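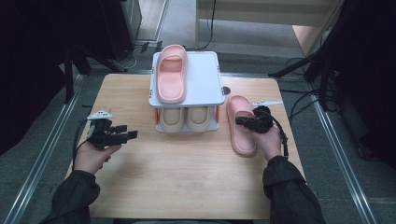

From: Birutė Luik
To: materials-chat list
Date: Apr 24, 2023
Subject: Re: self-healing concrete, anybody else get weird numbers?

Hi all,

Sorry for the slow answer, I was buried in grading and only got to the list this morning. Quoting the bit I want to pick up on:

> Normunds Petrauskas wrote:
> We cast a second batch with the bacterial spores in the clay pellets
> and cracked the beams in March. The narrow cracks closed up fine under
> water. The wide ones did nothing at all, or they got a sort of white
> skin on top that flaked off when I touched it. Is the mix bad, or am
> I expecting too much? Strength is all over the place too.

Normunds, I don't think your mix is bad! We saw the same white skin and it drove me nuts for two semesters. It's calcite all right (we scraped some off and ran it through the diffraction machine down the hall) but it was only growing near the mouth of the crack, where the oxygen is. Further in there was next to nothing. So the beam looks healed from the top and then you put it back on the bending rig and it opens right up again along the same line.

What helped us was cycling them wet and dry instead of leaving them under water the whole time. Baiba Lepik suggested it and I was pretty skeptical, to be fair to her. We did 12 hours in the tank, 12 hours out, and kept at it for 600 hours. The cracks weren't gone, but when we sliced the beams there was mineral a good deal deeper down than before. I have the slices in a drawer if anyone wants photos – they take a nice picture under the microscope.

On the strength numbers, how are you soaking the pellets? If they go in dry they steal water from the paste, and then every beam ends up with a slightly different mix depending on who was scooping that day. We lost most of a batch that way. Now we soak them, drain them on a sieve for 20 minutes, and weigh them before they go anywhere near the mixer. Boring, but our scatter came way down.

Also, which nutrient are you using? We switched from yeast extract to calcium lactate, and the setting time went back to something normal. The yeast stuff was slowing it down so badly that I could still push a thumb into one beam the next afternoon. If you're stuck with yeast extract because that's what's in the cupboard, use less of it than you think you need.

And please please run some plain beams next to them. Ordinary concrete closes small cracks by itself if you keep it damp, and I've read a couple of papers where I couldn't tell how much of the healing was bacteria and how much was just leftover cement doing its thing. Ours were 200 mm long, same mold, same day, with empty pellets and no spores. Some of those closed up too, which was humbling.
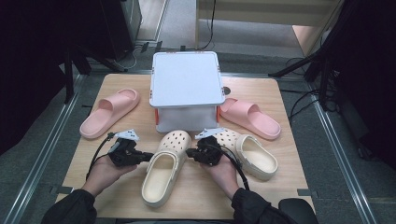
Raimonds Žukauskas wrote to me off-list that he wouldn't trust any of the crack width readings anyway. He thinks we should all be doing water flow tests, letting a column of water sit on the crack and timing how fast it drops, since a leaky crack with a pretty lid on it is still a leaky crack. He has a point. He also says he's happy to share the drawing for his flow cell if people ask, so go ahead and ask him.

I've got the Pinstead spreadsheet with all our crack widths in it, including the bad batch. It's messy and the column names are half in Lithuanian, but you're welcome to it. Kimutai Rotich has a script that reads it and makes the plots, so maybe ping him before you try to redo that by hand.

One more thing and then I'll stop. Did you keep any of the pellets from the first batch? If you still have a jar I'd love to plate some and see whether the spores are alive after all that time on a shelf. Ours were fine after a winter in the cold room, much less fine after a summer next to the oven.

Talk soon,
Birutė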